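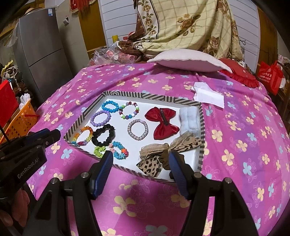
4.2 Die Schachtel auf dem Bett: Ordnen als Auslegen

Abbildung 3. Offene Schachtel mit schwarz-weiß gestreiftem Rand auf einem geblümten Bettlaken; darin Armbänder und Haarschmuck.

Wer sich, wie wir es in den Wohnungen unserer Teilnehmerinnen tun durften, länger mit den kleinen Dingen des Ankleidens beschäftigt, kommt an der Schachtel nicht vorbei. Sie steht im Regal, unter dem Bett oder hinter den Pullovern, und wenn man freundlich nach Haarspangen fragt, wird sie gern hervorgeholt und fast immer auf das Bett gestellt, selten auf einen Tisch. Von den 60 Haushalten unserer Erhebung besaßen 27 eine eigene Schachtel für Haarschmuck und Armbänder, und in diesen Schachteln haben wir insgesamt 804 Einzelstücke verzeichnet (zum Verfahren siehe Abschnitt 3). Uns interessiert in diesem Abschnitt allerdings weniger die Menge als die Frage, wie die Sachen zueinander liegen und was man daraus über das Ordnen im Alltag lernen kann.

Die Schachtel in Abbildung 3 gehört zu jenen, die wir in der Auswertung als »ausgelegt« bezeichnet haben. Die Stücke sind auf dem weißen Boden verteilt und einzeln zu erkennen, so wie man sie in einer Auslage zeigen würde. Obeidat hat in ihren Feldnotizen für solche Anordnungen den schönen Ausdruck »Schaufenster nach innen« gefunden, den wir hier dankbar übernehmen. Eine ausgelegte Schachtel nimmt mehr Platz in Anspruch als eine gestapelte, und sie verlangt beim Zurücklegen ein wenig Geduld. Dafür findet man am Morgen, was man sucht, ohne erst alles auf die Decke zu kippen (was in den übrigen Haushalten, wie wir mit Vergnügen festgehalten haben, recht häufig vorkommt).

Betrachtet man die Anordnung genauer, so fällt auf, dass die Armbänder überwiegend links zu finden sind, während der größere Teil des Haarschmucks nach rechts gerückt ist. Streng durchgehalten ist die Teilung nicht, denn das schwarze Satin-Scrunchie liegt neben dem Armband aus bunten facettierten Perlen. Gerade bei den Scrunchies begegnete uns diese Unschärfe immer wieder. Mehrere Teilnehmerinnen erzählten, dass sie das Haargummi den halben Tag am Handgelenk tragen, und so wandert es beim Aufräumen eben zu den Dingen, die man vom Handgelenk abstreift. Wir haben uns nach einigem Hin und Her entschieden, Scrunchies im Kodierplan weiterhin als Haarschmuck zu führen, aber ein zweites Feld für den Trageort anzulegen.

Ein zweiter Gesichtspunkt betrifft die Ähnlichkeit der Stücke untereinander. Die beiden Armbänder aus Blütenperlen, eines in Limettengrün und eines in mehreren Farben, liegen zusammen vorn links, und die Schleife mit Leopardenmuster hat ihren Platz vor einem beigefarbenen Band mit dunkelbraunen Tupfen. Eine solche Nachbarschaft nach Form oder Muster nennen wir im Folgenden »Verwandtschaftslage«. Sie unterscheidet sich von der Sortierung nach Farbe, die wir anfangs für den Regelfall gehalten hatten und die sich im Material doch deutlich seltener fand, als wir beim Entwurf des Erhebungsbogens im September noch annahmen. Die große rote Schleifenspange hätte nach Farbe jedenfalls keine naheliegende Nachbarin; neben ihr liegt ein weißes, flauschiges Accessoire.

Moschos hat in der Diskussion unserer Zwischenergebnisse eingewandt, dass eine Schachtel, die man Gästen zeigt, womöglich ordentlicher ausfällt als dieselbe Schachtel an einem gewöhnlichen Dienstag. Der Einwand ist berechtigt, und wir möchten ihn keineswegs kleinreden. Aus einer einzelnen Aufnahme lässt sich nicht ablesen, wie lange eine Anordnung besteht oder wer sie so eingerichtet hat. Wir verstehen die Lage der Stücke deshalb als Auskunft darüber, welche Ordnungen überhaupt möglich sind, und stützen Aussagen über die Gewohnheit auf die Gespräche.

Schließlich noch ein Wort zum Bett als Ort des Ordnens. Das rosafarbene Laken mit seinen Blüten, das Kissen mit dem gebogten Rand und das rote mit den Rüschen sprechen, wenn man so will, eine ähnliche Sprache wie der Inhalt der Schachtel, und es wäre schade, sie als bloßen Hintergrund abzutun. Qudah hat vorgeschlagen, Textilien und Schmuck künftig gemeinsam zu verzeichnen, damit solche Anklänge an Farbe und Form nicht verloren gehen. Für die vorliegende Auswertung kam der Vorschlag zu spät, in den Bogen für die zweite Erhebungsrunde ist er aber bereits aufgenommen.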